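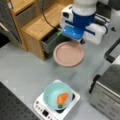 Wurura project: frequently asked questions

What is Wurura?

Wurura is a method for deciding when a robot arm should stop trusting its overhead view and start trusting the camera at its wrist. It was developed by Obinna Idahosa and Garba Sani at the Skenstead lab. The method is a small network, called the switch, that runs next to an ordinary manipulation policy. At every control step it outputs one number between 0 and 1, and that number sets how much weight each camera gets.

Why is that needed? Can't the policy learn it on its own?

Sometimes it does. In our tests, a policy trained on both views tended to settle on one of them early in training and mostly ignore the other. Which one it picked changed with the random seed. Two training runs on the same data could end up with very different habits, and both could have the same training loss.

What kind of tasks did you use?

Tabletop kitchen tasks with toy food and ordinary household items. A typical one is moving a toy carrot from a bowl to a plate. We also have drawer tasks and a set of tasks with plain blocks. The full list is in the task file that comes with the data.

How much data did you train on?

The training set has 903 demonstrations, all collected by teleoperation. Another 183 were held back and used only to pick the final settings. Test trials were run live on the robot and are not part of either set.

Was the switch trained with labels?

No. Early on we tried having people mark the moment when the wrist view became the useful one. Two people marking the same demonstration often disagreed by a second or more, and training on their average made things worse. The switch in the released version is trained from prediction error. Each camera gets its own small head that tries to predict the next action, and the switch learns to favor whichever head is doing better.

What does the switch learn to do?

On most tasks it starts low, meaning it leans on the overhead view, and rises as the gripper gets near the object. On drawer tasks it behaves differently. It rises early, drops while the arm is pulling, and rises again at release. We don't have a full explanation for the drop.

Does the wrist camera always help at close range?

No, and this is the main limit of the method as it stands.

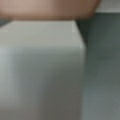

Close-range failures make up most of what we still get wrong. The switch was built on the idea that the nearer camera has the better information, and for small objects that holds well enough. It breaks down when the object is large and plain. With a pale block filling most of the left and center of the wrist view and the finger lying across the top, the picture has very few strong edges in it, mainly the slanted corner at the upper right of the block. A policy can work out sideways position from an edge like that. Height is much harder to judge, and the switch doesn't know the difference. It gives one weight for the whole action. A version with a separate weight for each direction of motion is being tested now.

How did you measure success?

Each method got 40 live trials per task. A trial counts as a success if the object ends up fully at the target and the gripper has let go. There is no partial credit. If the object was placed and then knocked off on the way out, that is a failure. Garba Sani scored the trials from recordings without knowing which method was running.

How does it compare with simply using both cameras all the time?

It did better on the small-object tasks and on the drawers. On the block tasks we found no difference we would be willing to defend. The most useful result may be the spread: with the switch, policies trained from different seeds behaved much more alike.

What is Flisach, and do I need it?

Flisach is the logging tool we use to line up the two camera streams with the arm's joint readings. You need it to read our raw logs. You don't need it to train on the converted files, and most people should start with those.

Does the method depend on good lighting or sharp images?

It needs less than we expected. We did not clean up the camera streams, and plenty of the images are soft. Cropping mattered more. If the overhead view is cropped tightly around the target, the switch hardly ever moves off it, and you lose most of the benefit.

How fast does it run?

The switch adds little to the time per step. The two prediction heads are dropped after training, so only the switch itself runs on the robot. We use the same control rate with it and without it.

Can I add it to a policy I have already trained?

Yes, with some care. Freeze the policy, train the two heads and the switch for some 300 passes over the data, then unfreeze everything and train briefly at a low learning rate. Skipping the frozen stage usually gives a switch that sits near 0.5 and does nothing. Check for this by plotting its output over a few demonstrations — a flat line means it has not learned.

Does it work with more than two cameras?

The code will accept more, but we have only tested two. The Briggs branch has an early three-camera version. It is unsupported and its settings file may change without notice.

Who should I contact about a problem with the files?

Write to Obinna Idahosa for anything about the code or the training settings, and to Garba Sani for questions about the demonstrations or the trial scores. Please include the version number from the first line of your log. The next update to the data is planned for June.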